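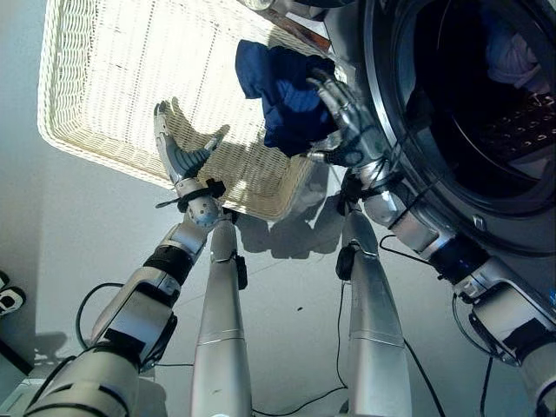 Reading time: 5 minutes

Unit 6. Task planning for two-armed laundry handling
Course notes, March version. Prepared by Florence Paquette

These notes cover the planning layer only. Arm kinematics were in Unit 4 and grasp selection was in Unit 5. You will need the Lollik planner installed before the lab, and the config files from the Voltness folder on the course drive. Use the March files. The older ones have a different joint order for the left arm and the planner will load them without complaint.

6.1 The task as a state machine

The laundry task moves clothes between a basket and the drum of a front-loading washer. It sounds like one action, but the planner treats it as a chain of short skills, each with a condition for starting and a condition for stopping. For unloading a single item the chain is:

LOCATE – find a cloth region inside the drum
REACH – move one hand through the door opening
GRASP – close on the cloth
WITHDRAW – pull back along the line of entry
CARRY – move to a point above the basket
RELEASE – open the hand and back away

Each skill returns done, failed or timed out. A skill that times out is handled as failed, with one difference: the arm first goes back to its last safe pose. Students often forget this branch in the homework and lose points for it.

The most common mistake at this stage is to check for the grasp only once, right after the hand closes. Cloth slides. Check again at the end of WITHDRAW and again at the start of CARRY. In our config the check compares finger position with the fully closed position. If the fingers are fully closed, the hand is holding nothing or is holding something very thin, and the planner can't tell which. We treat both as a failed grasp.

The free arm also needs a goal. If you leave it out, the planner is allowed to put it anywhere that avoids collision, and "anywhere" may be between the head camera and the basket. Give it a parking pose or a useful job such as steadying the rim.

6.2 Shadows and dark cloth

The cloth detector works on color and depth together. Two cases cause most of the trouble.

The first is a hand shadow on a pale surface. A white wicker basket in bright light gives a clean background until an arm passes over it. The shadow of an open hand has a definite outline and is much darker than the weave, so a detector that uses color alone may report it as a garment. Depth settles the question. A shadow has the same depth as the surface it falls on.

The second is dark cloth inside a dark drum. Navy and black items may differ very little from the space behind them. Depth is less help here because the drum wall is perforated metal and the readings are noisy. Lower the confidence threshold inside the drum region only. If you lower it everywhere, the first problem comes back.

Rule used in the lab code: accept a cloth region in the basket only if it holds for 21 frames in a row and stands above the fitted basket surface. Inside the drum, drop the surface test and keep the frame test.

6.3 Loading with both hands

Loading can be done item by item, or the container can be lifted and tipped toward the opening. Tipping is faster and harder to plan. Both hands hold one rigid object, so the two arms form a closed chain. You can't plan the left arm and then the right arm. Plan the path of the container first, then solve both arms for each point on that path, and reject any point where either arm has no solution.

Steps for the tipping exercise:

1. Confirm that the door is open. The door is a separate collision object from the washer body, and its angle has to be updated in the planning model before anything moves.

2. Lift the container with both hands and bring it to the front of the drum opening. Keep it level during the lift.

3. Tilt the near edge up while the far rim stays close to the opening. Watch the clearance on the door side.

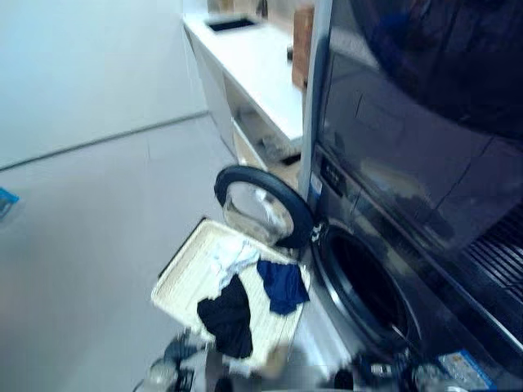 4. Hold the tilt, then run the cloth detector on the container. If any cloth is left, increase the tilt by one step and check again.

5. Return to level before moving away from the washer. Going back while still tilted is the usual cause of contact with the door.

The default planner timeout is 200 milliseconds for each path segment. This is enough for single-arm moves. For the closed chain you will probably have to raise it. Sânziana Enache's sample solution splits the tilt into 2 segments and keeps the default, which you may also do.

6.4 Reaching into the basket

The wrist camera takes over from the head camera when the hand is close to the basket. At that range the head view is often blocked by the forearm. The wrist view has its own problem, in that the fingers and their shadow take up much of it. Mask the fingers with the hand model before running the detector. The mask moves with the finger joints, so it must be rebuilt for every frame. Don't save one mask and reuse it.

Also note that the switch between cameras changes the reference frame. Log the switch. A good share of the odd jumps in last term's logs – almost all of the ones we looked into – came from a target measured in the head frame and used in the wrist frame.
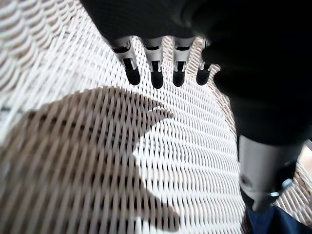 Flora Drummond asked whether the planner should wait for the wrist camera to confirm the target before the hand starts down at all, and added that in her runs the approach sometimes began on an old head-camera target and then corrected halfway. Yes, wait. Put the confirmation at the end of CARRY or LOCATE, with the hand stopped above the surface. The pause costs a little time and the correction partway down goes away. The lab code has a flag for this, confirm_before_descend, and it is off by default. Turn it on.

6.5 Lab work

Run the unloading chain in the simulator with random seed 456 so that everyone's logs can be compared. Then change the seed and run it again. Hand in both logs, your state diagram with the timeout branches drawn in, and a short paragraph on one failed grasp and what the planner did next.

For the tipping exercise, hand in the container path and the list of rejected points for each arm. Plots are fine. Label the axes.

Questions about the simulator go to Wanpen Sangkhawat, and questions about grading go to me. Section 6.3 will be needed again in Unit 8, so keep your closed-chain code.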